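Workshop notebook, Jornholm, wash room
May 2, 2020

Toilet cleaning, continued from the last page. I write down the order of work so we all do it the same, because last time the notes were in three different places.

Cleaner is the Plonine one, the bottle on the lower shelf. One squeeze under the rim and wait 6 minutes. I tried with shorter time before and the line at the water level stayed, so please do not hurry this part. Lid goes fully up before anything else. Hedlund brush, the old one is thrown away.
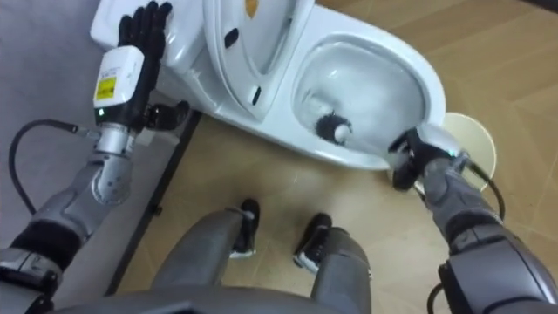 Reading time: 1 min

The brush has black bristles around a white core, and the white handle is long enough to hold outside the rim. Start low in the bowl, where the water is, and go up in circles. Under the rim needs more pressure than one thinks. I am still not sure if it is better to flush one time in the middle or only at the end. Today I wrote "end" in the sheet, but it is open for discussion.

Water meter before: 2,335. I forgot to read it after, so no number for use today. Will read both next time.

After the bowl: let the brush drip over the water, then put it back in its holder. Seat and rim with a separate cloth, top of the back section also, dust collects there. Cloth goes in the wash at 60, not in the sink.

To order from Itgate: cloths, item 662, and one spare brush head. The holder has a small crack in the bottom, I put tape on it for now. Should be changed before June.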